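How do I wash a quilted comforter without the filling going lumpy?

Asked by Nawal Kabbaj
583 views, 2 answers

Moved into a smaller place in May and the only washer is a narrow front loader. I have a pink comforter with diamond stitching, polyester fill I think, care tag is long gone. Last one I washed came out with all the stuffing in the corners and I ended up tossing it. 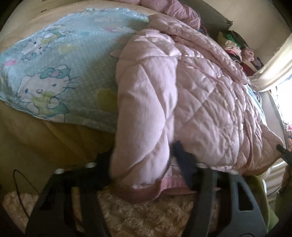 Don't want to do that again. The laundromat on Landness has the big machines but it's a pain to get there with no car. Is the bathtub a dumb idea? Also have a quilted jacket that needs doing – same load or seperate?
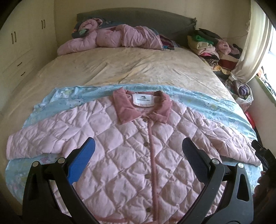

The jacket, buttons and all.

Thanks in advance!!

Answer from Gearóid Doherty
Accepted

Laundromat. If you have to cram it in, it won't rinse, and soap left in the fill is half of why it clumps. Cold, gentle, half the detergent you'd normally use. No softener. Run a second rinse.

Drying is where people mess up. Low heat, couple of clean tennis balls, take it out every half hour and shake it hard from alternating ends. Break up lumps by hand while it's still damp. Mine takes most of an afternoon. If it feels dry, give it another cycle anyway, the middle of each diamond is always last.

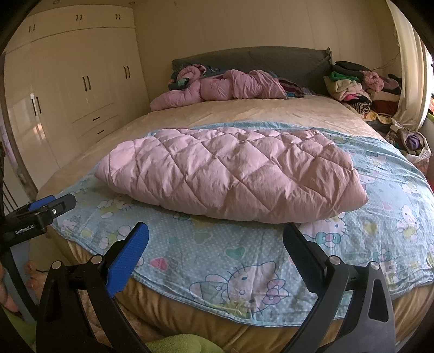

Sheets go in on their own, they wrap around everything and then the drum goes off balance. Jacket separate too – button it up, turn it inside out, mesh bag. Dry it flat if you're worried about the collar.

Bathtub works but a soaked comforter weighs a ton. Wouldn't do it on a upper floor with nowhere to hang it.

Answer from Gualtiero Farina

i just use the tub and stomp on it. never had a problem. takes 2 days to dry tho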